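**Wavberg sets cast for "Plistside," eight-hour shoot days resume in Melley**

Jun 1, 2020 - Wavberg has confirmed the two lead roles in its drama series "Plistside." Lenka Oravec will play Vera Holm, a hydrologist who returns to her home town after a dam inspection goes wrong. Igor Říha takes the part of Anton, the district engineer who signed the original report. Both actors are under contract for the full first season.

The series is written by Sabina Tóth and directed by Přemysl Baláž. The two worked together on the radio play of the same title, which covered only the first week of the story. The television version runs across a single winter and adds the inquest, which the radio play left out. Tóth delivered the final scripts in February.

Rochelle Tillman joins in a supporting role as the insurance investigator. Her character appears from the second episode on and speaks English in most of her scenes. Those scenes will be subtitled on first broadcast, and a dubbed track will be offered on the repeat.

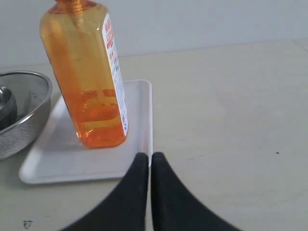 **Wavberg Drama Department - Production News**

Interiors will be shot on the Vávra stage in Melley, where the council chamber and the Holm family house are being built side by side. The house set covers 1540 square feet on one level. Its upstairs rooms will be shot separately on the same floor once the chamber set is struck. Exteriors are planned for the reservoir road and the old pumping station.

The shooting schedule has been cut to eight hours a day, with cast and crew called in separate groups. Crowd scenes have been moved to the end of the schedule. The inquest sequence, first written for a full public gallery, has been revised so that most of the testimony plays in close shots. Baláž kept the long opening take in the chamber, but it now follows Oravec alone from the door to the witness table.

Over 2000 people applied to appear as extras after an open call in the Melley area. Wavberg said applicants will be contacted by email and should not come to the stage in person. Fittings are by appointment.

The first season has eight episodes. The opening episode runs longer than the others and will air without a break - the remaining seven use the standard drama slot. Music has not been assigned. Casting for the part of Vera's brother is still open, with readings held by video link until June 19.

No broadcast date has been set. A second season is not under contract, although Tóth has an outline for one.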